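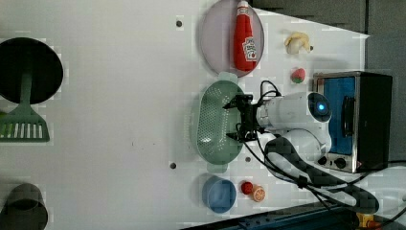

**Akinyi Nzioka**
Data analyst; I write about town government in Nesen

The petition to put the Brinik Road rezoning on the ballot was filed with the town clerk in September. It carried 1,221 signatures. The charter requires 1,017 valid ones. Several people at the last council session treated the gap between those figures as a comfortable margin, and I want to go through why it is a thin one.

A signature on a petition in Nesen is valid if it passes every one of the checks in section 5 of the petition ordinance. The signer has to be a registered voter in the town on the date of signing. The address on the line has to match the address on the voter list. The line has to be dated. The same person can't be counted twice. And the sheet itself has to carry a complete circulator statement, signed after the last voter on that sheet signed.

The last check does the most damage because it applies to the whole sheet. A voter who forgets the date loses one line. A circulator who signs the statement at the kitchen table before going out loses every line on the page, including the good ones. The clerk has no power to fix it. She marks the sheet as rejected, writes the reason in the top margin and moves on.

Address mismatches are the most common problem on single lines. The voter list is exported from Jultix, the records system the town moved to, and Jultix stores the unit number in its own field. The printed list leaves that field off. If a signer writes "Apt 2" and the printed list shows only the street number, the clerk's staff have to open the record on screen to confirm the match. They do this, and the ordinance says a missing unit number isn't grounds for rejection. It does make the review slow, and it is why the count wasn't finished by the first posted deadline.

People who moved within town are a different case. If they never updated their registration, the line fails, even though they are voters and even though they live in Nesen. There is a cure period for this in the state election rules for absentee ballots, but our petition ordinance has no such thing. I asked the clerk's office whether the cure period could be borrowed. The answer was no, and I think that reading is correct. The ordinance says "as shown on the list on the date of signing," and there isn't much room in that.

The council will get the certified count as a single number. I would like to see the breakdown by rejection reason posted with it. The staff already record a reason code for each rejected line, so the table exists. Publishing it would take one export -- two if the sheet-level rejections are kept in a separate log, as they were last time.

On the merits of the rezoning, I have less to say. The Janevski traffic study in the council packet uses counts taken while the school was closed, and the appendix says so. The body of the report doesn't. Anyone planning to cite the intersection delay figures at the hearing should read the appendix first. The counts may still turn out close to the school-year ones, but the study as filed can't show that.

If the petition is certified, the council has two options under the charter: repeal the rezoning itself or send the question to the voters. It can't amend the rezoning and call the matter settled. That was suggested from the floor, and the town attorney didn't respond to it at the time. The text is in article 2 of the charter, on the page after the recall provisions.

If the count falls short, the petitioners can file again, but signatures from the first petition don't carry over. Every sheet starts blank.

Comments are open. If you circulated a sheet and have been told it was rejected, I'd like to know which reason was written on it. Please leave out the names of the signers.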